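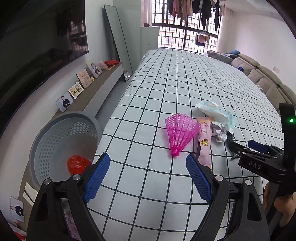

Westerberg households lend a hand to Fodeo

Tidying up is a chore most of us would happily pass along, and this fall some families in Westerberg are doing their part to make that possible. Since September, Fodeo has been visiting ordinary homes to gather examples for Kanden, its learning system, which picks up household skills by studying how people do them.

The work is pleasantly simple. A helper takes a hand-held gripper, or works alongside a second person with another, and clears up the sort of small stuff that collects in any lived-in room – a shuttlecock, a wrapper, a crumpled bit of paper. Each pickup is recorded from start to finish, and then everything gets scattered and the whole business begins again. A visit runs 3 hours, with a good long break for coffee, and yields some 80 usable examples.

Fodeo has 380 homes on its list so far and would dearly love more, especially the cluttered ones, so please don't clean up on their account! Sign-up sheets are at the front desk of the Zultavine building until 6 p.m.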